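Good manners around the bin: a talk with Ute Seidel
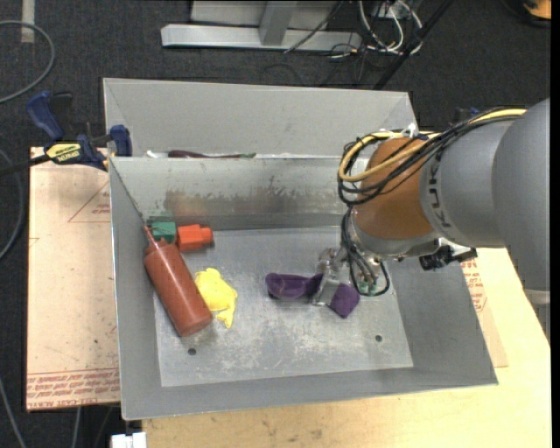 Ute Seidel has written the handling rules at Pritelum for long enough to be fond of them, and she talks about them the way other people talk about their gardens. Her first rule is speed — no more than 100 millimetres a second once the gripper is below the rim. "Metal fingers and a metal bin, you do want to be gentle," she says. Next comes cabling, and she is happy to linger on it. "Look at that yellow cable looping round the wrist with all the black ones. I ask people to check the ties every 4 hours, and to write it down, please, even when all is well!"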